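Pinska〜Cedix間連絡鉄道 整備事業
助成金進捗報告書(中間)

提出日 2019年2月20日
提出先 Ronetti交通基金 審査担当 Shireen Ndlovu様
作成 Nkosi鉄道準備室 Gert Venter

1.報告の範囲

前回の報告以降に進めた用地協議、環境調査、駅の位置の検討、需要予測の見直し、および予算の執行状況について報告します。車両の選定は本助成の対象外のため、線路設計に影響する部分に限って触れます。

2.全体の状況

路線の基本計画に変更はありません。Pinska中央からCedix南までを複線で結び、最高速度は時速160キロ、途中駅は一か所とする案で作業を続けています。着工時期は環境調査の最終版が受理された後に決めることになっており、現時点でお示しできる日付はありません。

予定より進んでいるのは測量です。遅れているのは用地協議と、河川をまたぐ区間の地盤調査です。どちらも次の項で説明します。

3.用地協議

買収または地上権の設定が必要な土地は、登記簿の上で2,940筆あります。境界の確認は全筆について終わりました。所有者との面談は北側の区間から順に行っており、平野部では大半の方に計画図をお渡しできています。

南側の丘陵部では協議が止まっている土地が9筆あります。相続の登記が済んでいないものと、農業用水路の付け替えについて合意できていないものです。前者は司法書士に委託して相続人の調査を始めました。後者については、水路を線路の下に通す案と、東へ迂回させる案の二つを水利組合に出しています。迂回案のほうが工事費は低いのですが、組合は冬場の水量が減ることを心配しており、流量の計算書を求められています。計算書は現在作成中です。

説明会はPinska側で三回、Cedix側で二回開きました。質問が多かったのは騒音、踏切の有無、残地の扱いです。踏切は設けず、すべて立体交差とすることを改めて説明しました。残地については、農機が入れない形になる場合は買い取りの対象に含める方針です。

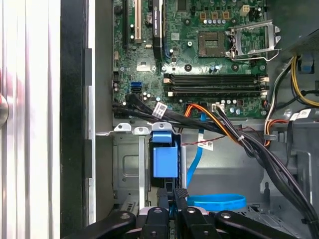 Kerttu Kemppainenからは、残地の買い取り基準が説明会の資料では分かりにくく、畑の面積だけで判断されるように読めるとの意見が書面で届きました。進入路がなくなる場合も対象になると明記してほしい、また農道の付け替えがいつ終わるのかを工区ごとに示してほしい、という内容です。

指摘のとおり資料の記述が足りなかったため、進入路に関する条件を加えた改訂版を作り、対象となる世帯に郵送しました。農道の工程表は工区割りが固まっていないので、まだ出せていません。確定した工区から順に公表すると回答しています。

4.環境調査

動植物の調査は春と秋の分が完了し、冬の分を実施しています。湿地の区間で渡り鳥の休息地が見つかり、当初の線形では湿地の縁にかかることが分かりました。線形を西へ100メートル移す案を検討したところ、曲線半径は基準内に収まりますが、盛土の量が増えます。増える分の土は丘陵部の切土を充てる計算で、運搬路の確保が条件になります。

騒音は沿線の学校と病院の前で現況値を測りました。予測値は車両の仕様で変わるため、想定される車種のうち最も条件の厳しいものを使って計算しています。防音壁の高さはこの結果に基づいて見直します。

河川区間の地盤調査は、増水で作業用の足場を組めない時期が続き、予定した掘削孔の一部が残っています。橋脚の位置はこの結果が出るまで仮のものです。残りの掘削は水位が下がりしだい再開します。

5.駅と需要予測

途中駅の位置は、国道との交差部と旧市街寄りの二案で比較してきました。国道側は駐車場の用地が取りやすく、旧市街側は徒歩とバスでの利用が見込めます。バス事業者への聞き取りでは、旧市街側であれば既存の路線を延ばすだけで済むとの回答でした。国道側の場合は新しい路線が必要になり、運行費の負担を誰がするのか決まっていません。

需要予測は前回の報告で使った数字が古い通勤調査に基づいていたため、新しい調査票を配り直しました。回収は終わり、入力と点検の段階です。Riaan Van der Merweが集計を担当しています。運賃の水準を三通りに分けて計算し、自動車からの転換がどの程度になるかを次回の報告に載せます。

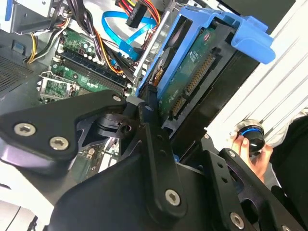 Nkosi鉄道準備室 進捗報告 第9号 

6.予算の執行

測量費は予算内で完了しました。残額は地盤調査の追加分に回したいと考えており、費目変更の申請書を本報告に添付しています。用地協議の費用は相続人調査の委託で増える見込みですが、説明会の会場費が予定を下回ったので、費目の中で調整できます。

環境調査は冬の分の請求がまだ来ていません。契約額どおりであれば超過はありません。線形の変更案を採る場合は、変更区間の測量をやり直す費用が新たに必要です。見積もりは二社に依頼しました。

7.課題

(1)水路の付け替え
流量の計算書を出した後、組合の総会で議題になる予定です。総会の日程は組合が決めるため、準備室では早めることができません。

(2)湿地区間の線形
変更案を採るかどうかは、県の環境部局との事前協議の結果によります。土量の計算書と運搬路の図面は提出済みで、運搬車両の台数と通行時間帯について追加の資料を求められています。

(3)人員
設計担当のMarthinus Ngcoboが地盤調査の監督を兼ねており、掘削の再開後は設計作業が遅れるおそれがあります。監督業務の一部を外部に委託できるか検討中です。

8.次回までの予定

・水利組合へ流量の計算書を提出
・相続人調査の一次報告を受領
・河川区間の残りの掘削
・冬の動植物調査の取りまとめ
・途中駅二案の比較表の作成
・需要予測の再計算

次回の報告は6月に提出します。費目変更の申請については、掘削の再開前にご回答をいただけると契約手続きが間に合います。

添付 費目変更申請書、用地協議状況一覧、線形変更案平面図、説明会資料(改訂版)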